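Print this page | E-mail this page
Reading time: 3 minutes
Home > Service Desk > Tickets > Workplace Automation > Closed

Ticket 913
Subject: Plate station at Gemora staff kitchen, operators unsure when to step in
Raised by: Kitchen supervision, Gemora site
Product: Zevolow arm controller with Brallar task planner
Priority: Normal
Status: Closed, with follow-up in March

Problem as reported
Since the clearing-away task was introduced in the simulator, the day shift has asked for written guidance on which parts of the work remain theirs. Two operators stopped the simulated run at different points and entered different fault codes for the same event. Supervision requests a single procedure before the arm is installed at the counter.

Entry 1, 09:40
The layout was loaded from the saved kitchen model and checked against the task sheet. The plate starts on the table and the green bowl starts on top of the cabinet. The planner was paused with the gripper open.

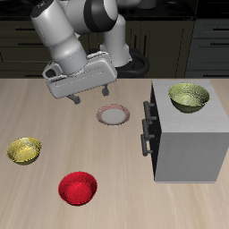
Fig. 1. Simulator view: gripper open, plate on the table.

The operators' first question concerned the bowls. The task sheet covers the plate only. Bowls are to be left where they stand, and an operator who sees the arm turn towards one should pause the run and enter code 72. No such case was found in the log supplied with this ticket.

Entry 2, 10:25
The approach to the plate was replayed at reduced speed. Both of the disputed stops had been made at this stage. One operator had recorded a failed grasp and the other a collision warning. The log shows neither. The planner had slowed the arm as it is set to do near the rim, and the pause was read as a fault.
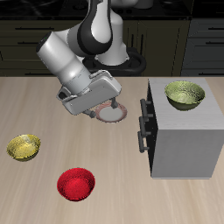
Workplace Automation Support, Lozano Service Centre

It was agreed with supervision that slow movement over the plate is to be allowed to finish. The pause limit has been set to 278 in the Brallar settings page (field "rim wait"), and the display now reads WAITING in place of the former amber light. Operators had described the light as unhelpful, and this desk accepts the point.

Entry 3, 11:50
Supervision asked for the cabinet side to be reviewed as well. The drawers are currently opened by hand at Gemora, and staff on the late shift wished to know whether that duty would pass to the arm. It will, in the second stage only. Until then the drawer steps are for practice in the simulator and carry no change to the rota.

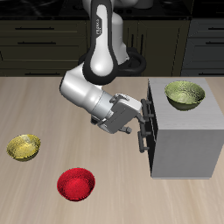
Fig. 2. Simulator view: gripper close to the cabinet handles.

The clearance beside the handles was queried by one operator, who considered the approach too tight. The value has been passed to the Zevolow team under reference 594 and is not altered by this ticket.

Effect on duties
Sorting and inspection of plates remain with kitchen staff. The person formerly assigned to clearing will supervise the run from the control screen and will keep the stop key. Training time is to be entered as working time — this was raised by the late shift and confirmed by supervision.

Resolution
Written procedure issued to both shifts. Codes for "failed grasp" and "collision warning" are now selected from the log and no longer typed in by the operator. Earlier entries have been corrected.

Outstanding
Reply awaited on reference 594. Late shift to repeat the simulator session with the new display text.

Related: Stop key procedure | Rota changes | Fault code list
Back to top | Print this page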